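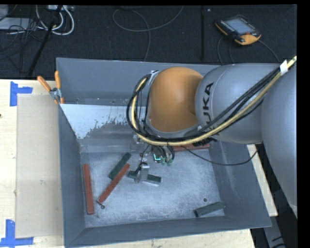 Home Kitchen Workshop Laundry Garden Ask us

Metal bins and trays: keeping them fit for use

Metham Household Pages, September
By the workshop desk

Last updated: September

A big open metal bin is one of the more useful things to have in a workshop. It takes knocks, it does not soak up oil, and if the sides slope you can get a hand or a scoop into the corners. Most of the letters we get are about scuffs, rust and what to keep in one, so the answers are gathered on this page.

Scuffs and pale marks

Grey metal that has had wood, brick or other metal dragged across it ends up mottled, with the worst of the marks in the middle where most things land. On a bare metal surface these do no harm. Wipe the dust out with a dry cloth, then a damp one with a drop of washing-up liquid, and dry it straight away. Do not go at it with wire wool unless you mean to do the whole surface, as you will only swap one set of marks for another.

If the bin is painted, run a fingernail over the mark. A smooth mark is usually something rubbed off on to the paint and will come away with a soft rubber or a little white spirit. If your nail catches, the paint is cut and needs touching up before damp gets in.

Rust

Small spots can be taken off with 400 grit wet-and-dry paper and a little water. Rub lightly and keep to the spot. Rinse, dry with an old towel, and leave the bin in a warm room overnight before you paint or oil it. Primer first, then two thin coats — one thick coat chips.

For a bin that holds bare tools, a wipe of light machine oil does as well as paint. Leave it on for 15 minutes and take off what is left with a rag. Lay oily rags out flat outdoors to dry before they go in the dustbin.

Sorting blocks and offcuts

Short lengths and blocks keep better in a shallow layer than in a heap. With a single layer you can see every piece and pick up the one you want without tipping the rest out. When a second layer starts to build up, it is time to use some or move some on.

Colour is the quickest way to sort. If you have blocks of the same shape in two sizes or two hardnesses, paint one lot red and the other green and keep to it. Dark shades show dirt less, but they are harder to tell apart in a poor light, so try them under the lamp you will be working by. Paint all the faces, as the one you leave bare will be the one lying uppermost.

Long blocks tend to end up lying against the side. Where the side slopes, push a finger down behind the block and roll it towards you. Scraping it up the wall is how the marks get there in the first place.

Where to stand it

Next to a bench or table is the best place, with the rim a little below the top so you can sweep things across. A wooden table edge will dent if a metal rim keeps knocking it. Stick a strip of felt or an old piece of bicycle inner tube along the rim on that side.

On carpet, put a board underneath. Metal feet leave dents in the pile, and a damp bin can leave a rust ring that will not come out. We have tried salt and lemon on one at the Skatness workshop and it took out some of the colour of the carpet as well.

Noise

An empty metal bin rings when anything is dropped in it. Stick-on sound pads on the underside help a good deal. A rubber mat inside is quieter still, but lift it out every month or so and dry beneath it.

More from this section: Sharpening scissors — Storing paint — Sticking drawers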